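Bench notebook, Pratdale kitchen bench
Last updated: Saturday, 16:20

Carrying on from the lid notes. The Wumbei sheet is still the one in use for layout, with the pot in the centre and food items to the left. Brown covering left on the table from the previous entry. It marks easily but does not slide, and steel on it makes less noise than on the bare top.

Pot weighed on the floor scale with lid, no water: 389 on the display with the decimal point missing, so ignore until the scale is sorted. Lid knob checked for play. None by hand. The cap and collar turn together. Vents in the glass cleared with a cocktail stick before setting out.

Handles set on the diagonal, one away and to the left, one near and to the right. Square to the table edge, the near handle kept catching sleeves. Diagonal is better and I propose we keep it.

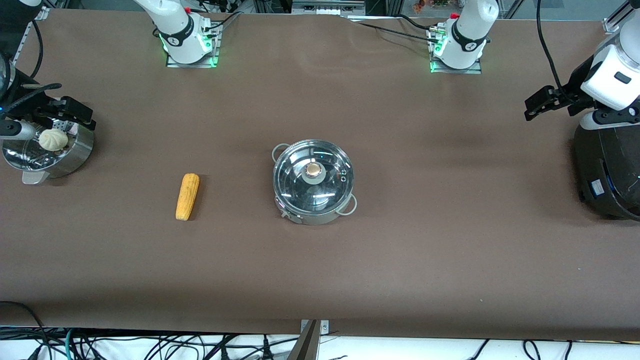
Layout 8. Covered pot at centre, corn to its left, bun in the steamer at far left.

Corn placed on its own with clear space on both sides. It rolls if set down carelessly and settles on a flatter side after a nudge. Stood lengthways away from the front edge it stays put. Earlier layouts had it across the table, where it wandered towards the pot.

The bun sits inside the steamer rim, pleats up. Do not press it down to make it level. The surface dents and the dent stays.

Overhead light is a nuisance on the glass. The highlights move with the viewing position and make it hard to judge whether the lid is seated. Go by the clip at the front and by feel at the rim. Tried the Prinar diffuser sheet over one lamp for 20 minutes, small improvement, then it sagged and was taken down.

To do: second ear of corn of similar length, part 265 from the Wudska list (lid seal, ours has a nick), mark the pot position on the brown covering in pencil.

Comments (3)

Is the nick in the seal at the clip side? Ours went there first.

Clip side, yes. Small, but it catches a fingernail.

Pencil rubs off that covering by the end of the day. Use masking tape corners.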